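HSK 23 Ceramics in Use
Handout 5: The foot ring and the drying rack
Instructor: Gudrun Holmgren

Reading: course pack, section on glaze fit. Bring one mug from home on Sunday.

1. Terms

Foot ring – the raised circle on which a vessel stands. It is normally wiped clean of glaze before firing, as glazed clay would fuse to the kiln shelf.
Rim – the upper edge of the mouth. Chips start at the rim more often than at the wall.
Well – the shallow area inside the foot ring. On an inverted mug it can hold a spoonful of rinse water.

2. Racking

A mug placed mouth down drains fastest. A mug on its side drains only if the mouth is lower than the belly. Wavy wire dividers are spaced for plates; a round body may settle across two of them and roll. Check the foot ring for water after ten minutes. Bare clay takes up moisture that glaze does not.

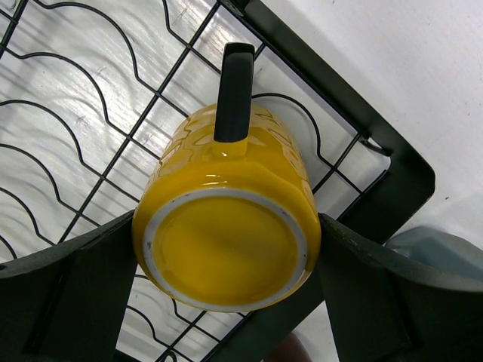
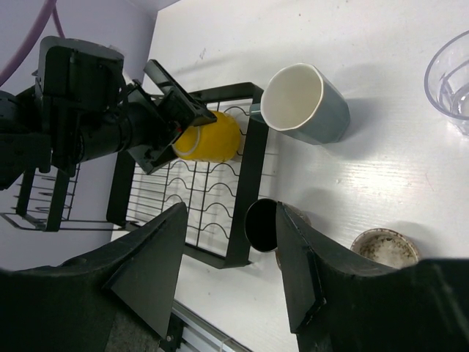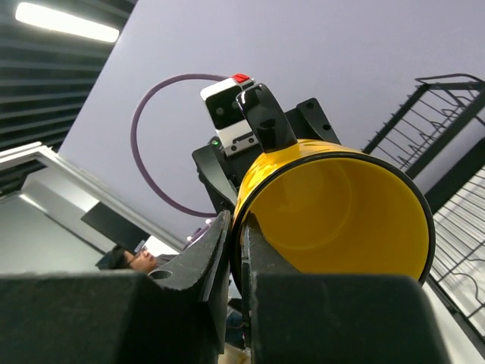
Fig. 1. Yellow glaze. First view: base with unglazed white foot ring, wire rack behind.

3. Exercise

Weigh your mug dry, stand the foot in water for an hour, wipe and weigh again. Record both values in grams. Loretta Doucet's stoneware mug from last term was 683 g dry; use it as the reference entry in your table.

Hand in to Ottar Eide, room 23.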